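# Was so ein Greifer wirklich kostet (Spoiler: mehr als der Greifer)

So, die Budgetliste für unsere kleine Werkstatt ist endlich fertig, und ich schreibe das jetzt auf, solange ich noch weiß, warum in Zeile 4 steht, was da steht. Im März muss alles bestellt sein, danach ist das Geld weg. Wer schon mal mit Projektmitteln gearbeitet hat, kennt das Spiel!

Angefangen haben wir ganz naiv. Erick Nyaga und ich hatten zwei Angebote für Parallelgreifer auf dem Tisch, eins von Temier und eins von Grurka, und wir haben uns einen halben Nachmittag lang nur über die Greifer selbst gestritten. Hub, Greifkraft, Gewicht, das Übliche. Erick wollte Temier, weil die Finger sich mit vier Schrauben tauschen lassen. Ich wollte Grurka, vor allem wegen der Lieferzeit (und ein bisschen, weil mir das Datenblatt besser gefallen hat, das gebe ich zu).

Dann kam der Kleinkram. Flanschplatte, Adapter, Kabel in der richtigen Länge, Ersatzfinger, Halterungen für die Kameras. Allein die Kabel und Stecker lagen beim ersten Zusammenrechnen bei 483 Euro — und da war noch kein einziges Ersatzkabel dabei. Ich habe die Liste dreimal durchgerechnet, es blieb dabei.

Inzwischen plane ich so:

- Greifer immer mit einem zweiten Satz Finger anfragen, einzeln nachbestellt wird es teuer
- Kabel lieber eine Nummer länger, die Schlaufe am Handgelenk braucht mehr, als man denkt
- Aluprofile und Winkel bei Ó Conaill, da gibt es Zuschnitt ab 80 Zentimetern ohne Aufpreis
- 100 Euro für Schrauben, Klemmen und Klettband, und ja, die sind am Ende immer weg

Über Sarent habe ich auch nachgedacht, die vermieten komplette Arme monatsweise. Für ein paar Wochen Ausprobieren klingt das super, aber sobald man selbst Halterungen dranschrauben will, wird der Mietvertrag ungemütlich. Wir kaufen also, und zwar bei Temier. Erick hat gewonnen und erwähnt das seitdem beim Kaffee, beim Abwasch und gern auch per Mail.

Was mir noch fehlt, ist ein vernünftiger Posten für Verschleißteile. Bei den Fingerbelägen habe ich überhaupt kein Gefühl dafür, wie lange die halten, und die Händler drücken sich alle um eine klare Antwort. Wenn jemand von euch Erfahrungswerte hat, ab damit in die Kommentare, gern auch mit Preisen!
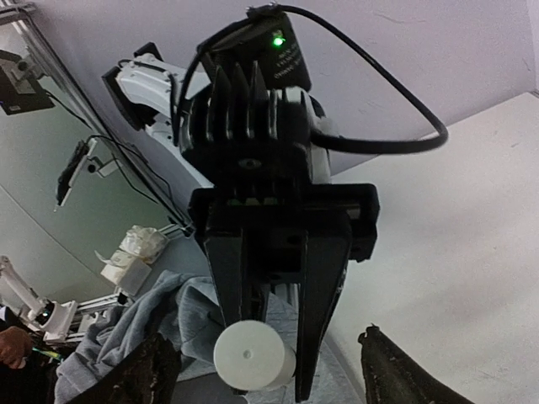
Ach ja, und die Versandkosten habe ich natürlich auch erst im zweiten Anlauf eingetragen. Die stehen jetzt ganz unten in der Liste, in Rot.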